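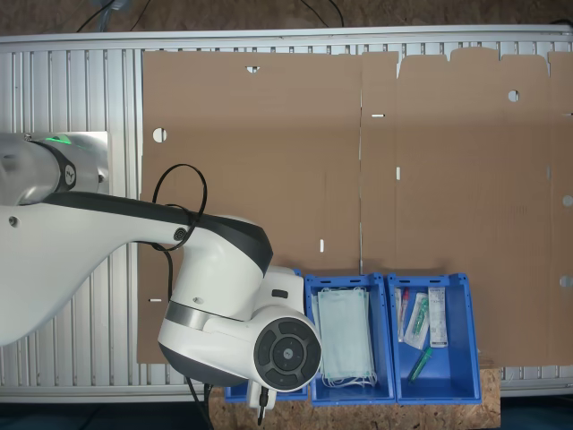
Is an unopened pouch past its printed date still sterile, one reader asked after the January issue, and if it might be, why does the Valleck supply procedure tell every clinic to pull it on the first of the month? The reader added that the date on a gauze pad seemed to matter less than whether someone had folded it in half to fit the drawer.

The second point is correct. A sterile pouch loses its status through an event: a tear, a puncture, moisture, a seal that has been flexed until it opens. The date is the limit of what the manufacturer has tested and will stand behind. A pouch inside its date with a creased seal should be discarded. A pouch past its date with a perfect seal should also be discarded, as we have no data to support keeping it. The two checks are separate, and the revised procedure now lists them on separate lines.

What the shelf check found

All Valleck clinics and the Travcombe depot completed the shelf check before the change to the new procedure. Staff inspected 3,099 single-use sterile packs. Of these, 73 were withdrawn. Most of the withdrawn packs were in date and had failed on condition, with pinholes at the corners and seal creases being the usual findings. Corner damage was concentrated in drawers where flat pouches were stored under rolled bandages.
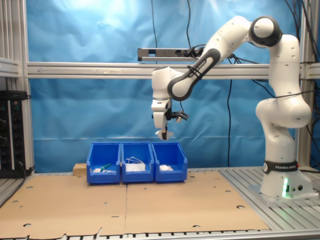

Work area at Travcombe, slotted aluminum table.

A further 1,480 packs passed inspection but had no shelf label showing lot and date at the front of the bin. These stayed in stock. The missing labels trace back to the outer cartons, which carry the lot number and are often flattened for recycling before anyone copies it down. The single packs do carry a lot number, but on the smaller sizes the print is hard to read through the front of a bin.

Storage rules that have changed

Store flat or on edge. Do not fold, roll or bundle with rubber bands.

Fill bins to three-quarters of their height. A bin that has to be pressed down to close is overfilled.

Keep packs away from sinks, exterior walls and radiators. Paper-backed pouches take up moisture, and a water mark counts as a failure even after the paper has dried.

Load new stock at the back and draw from the front. Where a bin opens only from the top, stand the packs on edge with the earliest date on the left.

Handle pouches by the edge outside the seal line. Do not write on the paper side with a ballpoint pen. Use a label on the film side.

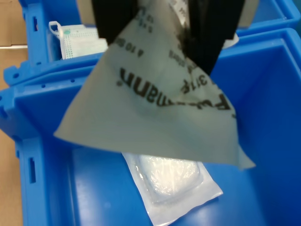
Sterile pouch with dark print, held at the upper corner.

Record keeping

Ranaritz, the inventory system, now has a field for the reason a pack was withdrawn. The choices are date, seal, puncture, moisture and unreadable label. Please use them. Until now every withdrawal was entered as "expired," and the condition failures could not be separated from the rest.

Carton labels from Najafi will change format in the spring. The lot number moves to the short side, and each carton will include a peel-off copy for the bin. Cartons in the old format remain valid and should be used first. 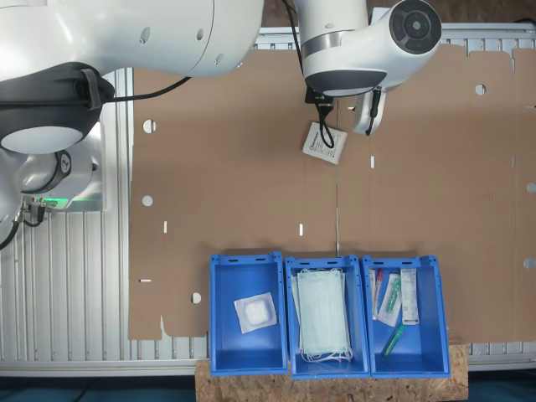
Dates for clinics

Revised bin labels ship with the March order. The old labels can stay up until the bins are next emptied for cleaning. Withdrawal entries for the month close at 4 p.m. on the last working day, and late entries carry over to the next report. Questions about a specific pack should include the lot number and the bin location.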